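Teaching two arms to tidy up, part whatever this is now

I hit 1,846 episodes last night and had to get up and walk around the kitchen for a bit. When I started this in January I thought 800 would be plenty, and I even had the training run all set up and waiting for the moment I got there. Then I trained on the 800, watched the policy pick up a cube, carry it beautifully across the table, and hold it over the wrong bin until the episode timed out. Over and over! I was so happy that it could pick up a cube at all that I watched it for an hour.

For anyone who came in through the Testorus post and has no idea what I'm talking about: I have a simulated table with two arms, two bins and a handful of small cubes, and I'm driving the arms by hand to record examples of sorting. Those recordings go into the learner (plain imitation learning, nothing fancy) and it tries to do what I did. Each episode starts with the cubes scattered somewhere new. I sort, I save, I reset.

The thing I've learned most about is me. I went back through the first batch and I always, always moved the right arm first. Every single time. I'm right-handed and I never gave it a thought, but the learner certainly did, and it picked up that habit as if it were a law of nature. If there was nothing sensible for the right arm to grab, it would sort of hover and fret, and the left arm would politely wait for it. So the second batch, which I'm calling Bralcombe, has a coin flip at the start of each episode to decide which arm leads. It took me ages to get comfortable leading with the left, and my early attempts are pretty ugly, but I kept most of them. A wobbly approach that recovers is a useful thing to have in there.

The other big change was going up to 5 cubes. With fewer on the table the arms hardly ever had a reason to be near each other, and now they do, all the time. I love these episodes. You have to think about who takes what, and which cube to leave for later so you don't knock its neighbor out of reach. Clusters are the best part. I used to throw an episode away if I nudged one cube while going for another, and I've stopped doing that as long as I go back and finish the job.

Roel Desmet, who has been reading along since the very first post, wrote to ask why I don't script the whole thing, seeing as the simulator already knows where every cube is. Fair question! I did try it. The scripted set is called Telstead and it's sitting on my drive, perfectly clean, every reach the same smooth arc. The policy trained on it looks great until a cube slips a little in the fingers, and then it has no idea what to do, having never seen anything go slightly wrong. My own driving has plenty of slightly wrong in it. I'd like to try mixing the two sets at some point, so Roel, if you have opinions on ratios, send them over.

Numbers for the people who like numbers: the latest checkpoint put everything in the right bin on 86 percent of fresh layouts. The misses are nearly all cubes lying close to a bin wall, where I'm stingy with examples myself (it's fiddly and I tend to leave those for last, when I'm tired). So that's the next batch. It'll be called Sarpong and it'll be nothing but awkward spots, corners, edges, cubes half tucked beside a bin. I've already done a few to warm up and my hands hurt, and I can't wait to do more tonight.

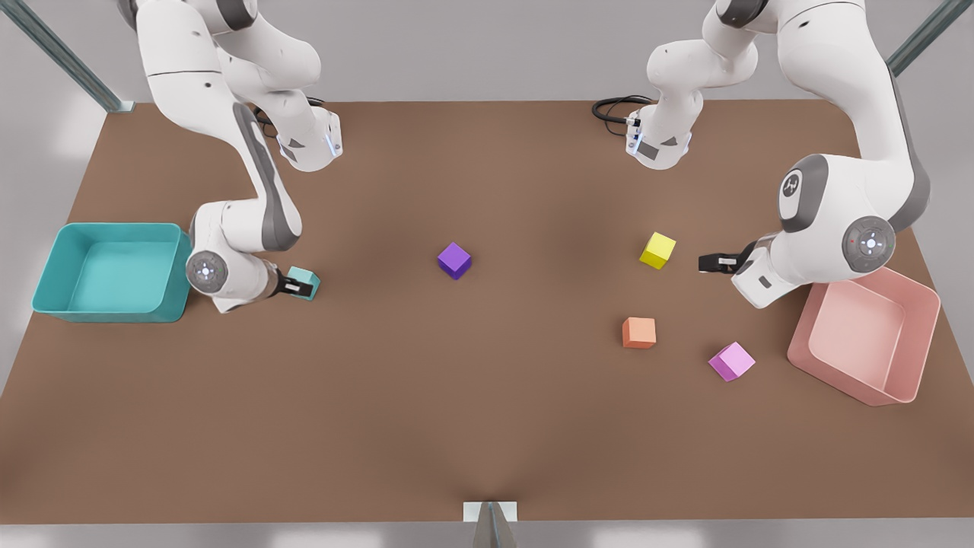
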